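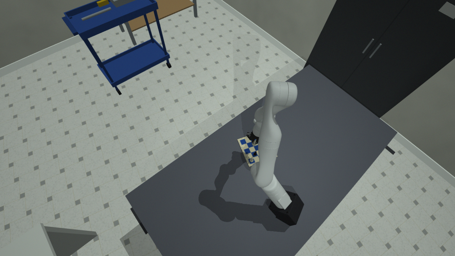

3.2 Opening repetition and time use in club play

The games were drawn from the scoresheets of the Vass league, which requires both players to record clock times after every move up to move 30. After removal of forfeits, duplicate sheets and games agreed drawn before move 10, 2594 games remained, played by 248 members. Ratings were taken from the league list as it stood in March, before the summer revision. Players without a rating were kept in the repetition counts but left out of any comparison by strength.

We define a repeated opening as a sequence of at least eight half-moves that the same player had already reached, with the same color, in an earlier game in the set. Transpositions were treated as repeats when the resulting positions were identical, including castling rights and side to move. A looser rule, under which only the pawn structure had to match, was tested and dropped. It grouped together lines that players themselves regard as separate, and it gave unstable results for short games.

Time use was measured as the share of the allotted time spent by the end of move 15. Two time controls were in use during the period, and the share was computed separately for each before pooling. Sheets from the Watatside section presented a further difficulty, as the clocks there were set to count a delay and those at the other venues an increment. For these games the recorded times were adjusted by the method of Doležal, described in Appendix B. The adjustment is small in the opening and grows with the length of the game.

Figure 3 plots the share of time spent against the number of earlier games in which the same opening had been reached. The curve falls steeply over the first few repeats and is nearly flat afterward. Players returning to a familiar line moved faster up to the point where the earlier game had left it, and then slowed down. The pause at the point of departure was longer among higher-rated players. Among lower-rated players it was often absent, and the first move outside known ground was played at much the same pace as the moves before it.

Figure 3. Share of allotted time spent by move 15, by number of earlier games with the same opening. White and Black are shown as separate lines. Bars give the spread between the lower and upper quarters.

The effect was weaker with Black. One possible reading is that Black has less control over which line is reached, so that a repeat for Black is more often a repeat of the opponent's choice. To check this, we split the games by which player first left the line. The gap between the colors narrowed but did not close.

Faster play in the opening was not clearly tied to better results. Once rating difference was included in the model, the remaining link between time saved and points scored was within the error of the estimate. The Clirkance sheets, which also record whether a player had prepared for a named opponent, are treated separately in Section 4.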